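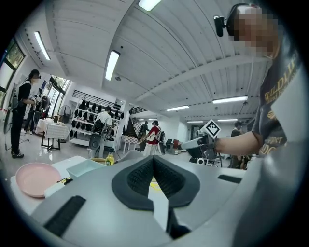
Hello, and thanks for looking at the Vavcombe T-shirt Library questions page. I'm Aisyah Jugah, I run the screen printing side of things from the back of the shop, and I get asked the same things so often that I finally typed it all up. Most questions are about lettering on dark shirts. People worry it'll look muddy, but gold on dark grey, like the WILDLIFE tee, is one of my favourite combinations and I'd pick it over white any day. Anyway, have a read, and if I've missed your question, drop me an email.

What's the smallest order you'll take?

Three shirts. I used to do singles and I loved it, but setting up a screen for one shirt takes me just as long as setting up for a whole football team. If you only want one, ask me about leftovers — I keep a box of spares from old runs and they go for a fiver each.

And the biggest?

The largest so far was 1,029 for the Fukamora summer fair, and my arms have only just forgiven me. Anything over 256 and I'll want a chat first about dates.

Can you print on a shirt I already own?

Usually, yes! It needs to be mostly cotton and freshly washed, with no fabric softener. Softener leaves a coating and the ink won't grip properly. I can't replace your shirt if it goes wrong, so please don't bring me anything your nan left you.

How should I wash it?

Inside out, cool wash, and leave it alone for the first few days after you pick it up. Tumble drying is fine on low but I'd hang it up if you've got the space. Never iron straight onto the print (I did this to my own best shirt in March and I'm still cross).

Small writing or big writing?

Big for the main word, and a plain typeface for anything underneath it. Thin, curly letters tend to fill in with ink once they get tiny. A curved line of text is no trouble at all, and neither is a little drawing tucked between the words, a bee or whatever you like.
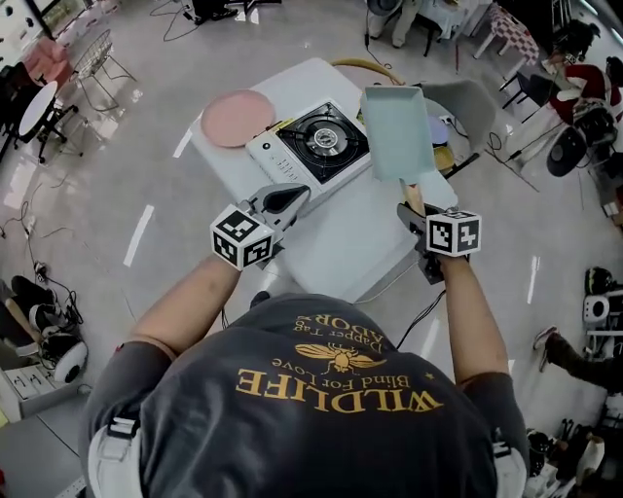 Do you print on the back as well?

I do, and it counts as a second print, so it costs a bit more. Roughly 76 pence extra per shirt on a decent-sized run.

Where do your blank shirts come from?

Ladetwood for the heavier ones, Wuisan for the soft, thin ones. Pop in and feel both before you choose.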